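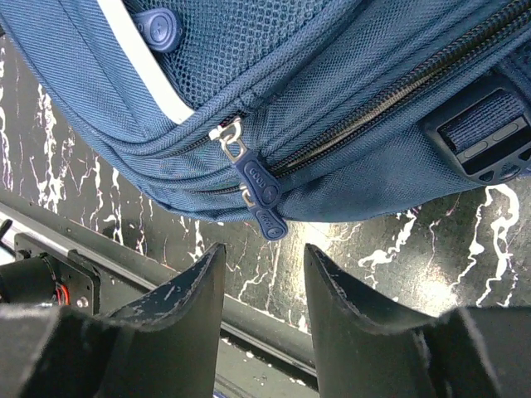
4.2 What changed at the returns bench

Before Fluna the bench at Skerkgate was all hand work: open the bag, take out the contents, check, rebag. 58 staff over two shifts, we spoke with 20. Interviews by Grabowska, coding by Piątek, disagreements settled by talking. Most said their hands hurt less. Fewer liked the waiting – the arm is slower on zippers than any of them, and a person now stands by to take over when a pull is missed.

Job titles did not change. Tasks did. Eight people moved from unpacking to what the site calls "minding", same pay grade, no extra training until July. Several described it as lonelyer work. One minder: "I used to talk all day. Now I watch it."

Books were a sore point. Staff had their own ways of holding a paperback so the spine wasn't stressed, none of it written down, and it had to be explained to the integrators at Galbraith more then once (see Fig. 3).

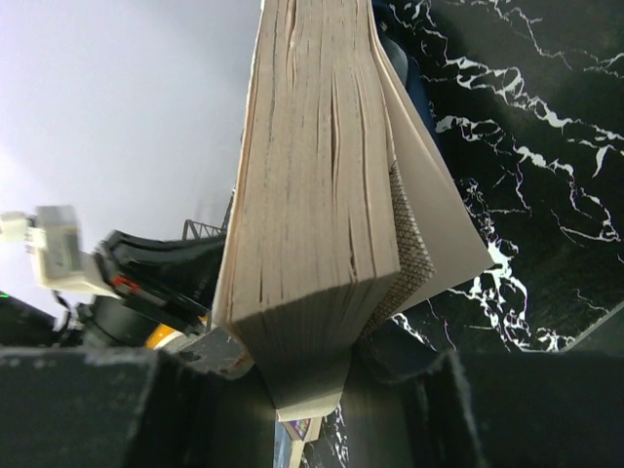

Figure 3. Thick paperback held upright between the two gripper fingers, page edges outward.

Error logs cover over 300 handovers. We don't treat them as a measure of skill – minders step in early when the line is busy, late when it's quiet. Shift leads read them as skill anyway. More on this in 4.3.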